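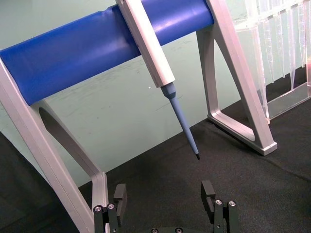
Sarla Grewal asked at the March review whether hanging a pipette between uses makes any difference to the volume it delivers, or whether the stand is only there to keep the bench tidy. Our first draft did not answer this, so the section has been rewritten.

## 3. Storage between uses

Pipettes left flat on the bench can let liquid run back into the shaft if a tip is still fitted. On a stand the shaft points down and any liquid stays at the tip end. We compared the two storage positions using water at room temperature, set volume 100 µl, weighed on the Malhotra balance. Each position was given 43 deliveries. Evaporation was not corrected for.

The stand has two metal side frames joined by a round blue bar. The pipette hooks over the bar.
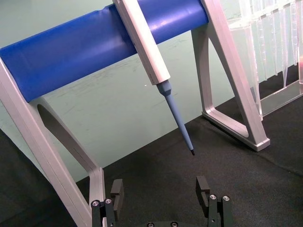
Page 7

Tips were kept in a clear rack and changed after every delivery. Readings taken in the first session were discarded after the balance drifted, leaving 69 usable values out of the planned 86. The remaining values show no clear difference between the two positions. The spread was slightly wider for flat storage, but the sample is too small to rely on.

Abhishek Sandhu repeated the weighings at Wonham with a second pipette. His results are in Appendix B and have not been pooled with ours.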